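Erkby Tana Table Linen and Runner Collection
Item 2421 — Messina Weave

Home > Kitchen and Dining > Table Linen > Tana

If you have ever bought a tablecloth that looked lovely in the package and then went limp and gray after its third trip through the wash, you will understand why we were so slow to add table linen to the shop. We sell what we use at home, and for a long time we were using old cloths from our grandmothers because the new ones kept letting us down. Then a sample of the Tana cloth came in from the Trastaditz mill, and it stayed on our own lunch table from September right through the winter.

The Tana is woven from long flax in what the mill calls the Messina weave, a tight plain weave with a slightly heavier thread every so often, so the cloth has a bit of texture under your hand. It weighs 200 grams per square meter. That is on the heavier side for a summer cloth, but it means the corners hang down properly and don't flip up every time somebody opens the back door. The hems are mitered and stitched twice, and the thread is dyed to match.

It comes in four colors: oat, brick, plum and a deep sea color we've named Harbor. Harbor is the one people write to us about the most. It sits somewhere between blue and green, and it leans one way or the other depending on your lamps and the time of day, so please do order a swatch first if you are trying to match chairs or curtains. Swatches are free and we're happy to send all four in one envelope.
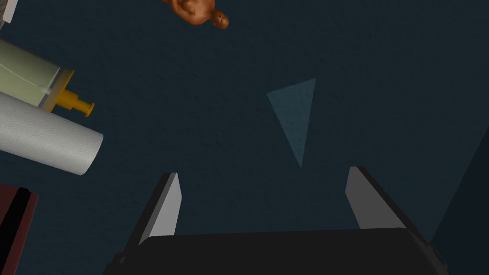

Mirela Bragança wrote to say that she bought Harbor to go with a set of white plates and was worried it would feel too dark for breakfast, but after a month she wouldn't go back to her cream one — "coffee spots just don't shout at you the way they used to." She did ask us to mention that it arrives with sharp fold lines, and she's right. A damp cloth and a warm iron will take them out, or you can hang it over a door in a steamy bathroom overnight, which is the lazy way and the one most of us here prefer.

Sizes
Small square, 55 x 55 inches
Medium, 60 x 90 inches
Long, 60 x 120 inches
Runner, 16 x 72 inches
Napkins, 18 x 18 inches, sold in fours

Allow for up to 4 percent shrinkage the first time you wash it. We cut the cloths a little generous, but if your table is right on the line between two sizes, go up.

Washing
Machine wash warm with like colors. Skip the fabric softener, as it coats the flax and the cloth stops soaking things up. Tumble dry low, or line dry and bring it in while it's still a touch damp if you like to iron. Wash brick and plum separately the first two times.

Shipping and returns
Swatches go out by regular mail. Unwashed cloths can come back within 25 days for a full refund, and you don't need to fold them as nicely as we did.

Related items: Tana bread cloth, Tana apron, Erkby linen press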